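Grinden Automation Users Group
Minutes, May 20, 2025

Present: M. Llorente (chair), M. Lorente (minutes), Collado, Horier, two guests from Plolska.

1. Previous minutes
Approved with one correction. The December minutes say the group "agreed" that teaching by remote control saves setup time. Lorente asked that this be changed to "heard a claim."

2. Teaching by demonstration
Collado reported on the utensil task. An operator drives the arm by remote control, picks up the utensil by its handle and sets it down again, and the recordings are used to train the arm. The total stands at 1232 recordings. Llorente asked how many were usable. Collado did not have that figure with him.

Lorente said she had tried the controls herself and found it hard to judge depth from the wrist view. She doubts that a new operator would do better in one afternoon, as the Plolska leaflet says.

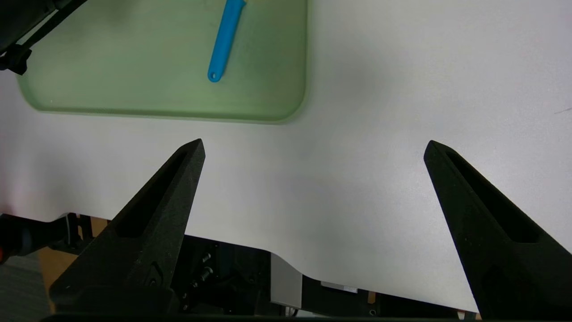

Horier asked what happens when the handle is turned a different way from the recordings. Collado expects the arm to cope. Llorente said expecting is what we did last year, and asked for a test with 23 starting positions, none of them used in training. Collado thought 11 would be enough. Left at 23.

One of the guests suggested guiding the arm by hand instead. Lorente noted that this puts the operator's hands in the camera view. The guest said there are ways around that. No details given.

3. Purchase of second arm
Deferred. Horier is in favor. Llorente will not put it to a vote before the test results are in.

Actions
Collado: usable recordings figure, test results.
Lorente: write up her notes on the controls.

Meeting closed 19:22.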